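About us

Stotside Catchment Trust looks after two creeks and the wetland they run into. We are a not-for-profit group with an office in the old pump house at Linow, open from 9 am to 3 pm on weekdays.

The trust began as a landcare group after a dry summer left Harawira Creek as a string of green pools. Farmers along the creek wanted to know why the water had gone bad so quickly. The shire had no testing sites above the bridge, so the group bought a meter and started taking readings. A few years later the people working on Brunach Creek joined in, and the two groups became one trust with one set of books.

What we do

Most of our work is fencing and planting. When stock can walk straight into a creek, the banks break down and the mud ends up in the wetland. We help landholders put up fences, find another way to water their animals, and plant the strip between the fence and the water. We have now worked on 643 hectares of creek bank and wetland edge. Not all of it has taken. The lower paddocks at Brunach flooded two winters in a row and had to be replanted, and there is still a stretch there that is mainly dock and blackberry.

We test the water every month at fixed sites on both creeks. We measure salt, oxygen, cloudiness, nitrogen and phosphorus. Results go up on this website after they have been checked, usually in the second half of the following month. If a reading is high enough to worry swimmers or stock owners, we ring the shire and the landholders the same day.

We also run the native plant nursery at Linow. It grows river red gum, bottlebrush, tea-tree, sedges and rushes from seed collected in the catchment. Landholders in our area can order tube stock in April for winter planting. Orders from outside the area are filled if there are plants left over.
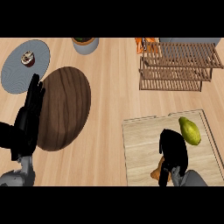
Page last changed: April

Where our money comes from

About half comes from state and federal grants, which are tied to particular jobs and run out when the job is done. The rest is made up of shire funding, nursery sales, donations and membership fees. Our accounts are audited each year and a copy is kept at the office for anyone who wants to read it.

We do not take payment from landholders for advice. For fencing, we pay for materials and the landholder pays for labour, or does it themselves — the split is written down before work starts.

Membership

The trust has 872 members. You do not need to own land to join. Members can vote at the annual meeting, use the seed library and borrow tools, including the post driver if you have a suitable trailer. Membership forms are at the office and the Harawira general store.

What we don't do

We are not a government body and cannot issue fines or permits. Reports of dumping, fish kills or illegal pumping should go to the state environment authority first. Please let us know as well, so we can add it to our records for the site.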